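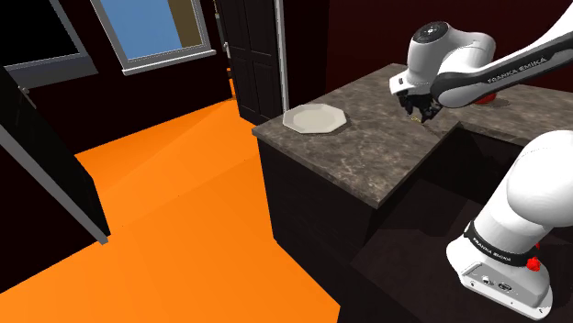 About Bresstead

Bresstead fabricates and installs stone countertops for homes and small commercial kitchens. The company runs one shop with 4 cutting lines and ships finished pieces within 200 miles of it. Granite, marble and quartzite are bought as full slabs and stored upright indoors.

Every job begins with a site measurement. Cabinets must be fixed and level before we template; a run that is out of level by more than 2 mm is shimmed first. Templates are drawn digitally and checked against the sink and cooktop cutout sheets supplied by the customer.

L-shaped counters are made in two pieces as a rule. The seam is placed away from the sink — usually on the shorter leg — and filled with color-matched epoxy. Veining is laid out on the slab before cutting, and the customer signs off on the layout drawing.

In October we took over the edge-finishing department of Nørgaard, including its polishing equipment and staff. Edge profiles from the Nørgaard list remain available under their old numbers. Sealers are supplied by Trarnex and applied in the shop, with a second coat after installation.

The showroom holds 105 stone samples. Samples may be borrowed for a week against a deposit. Remnants are sold at the yard gate, cash or card.

Shares: 4 | Comments: 2

We use cookies to improve this site. Accept | Settings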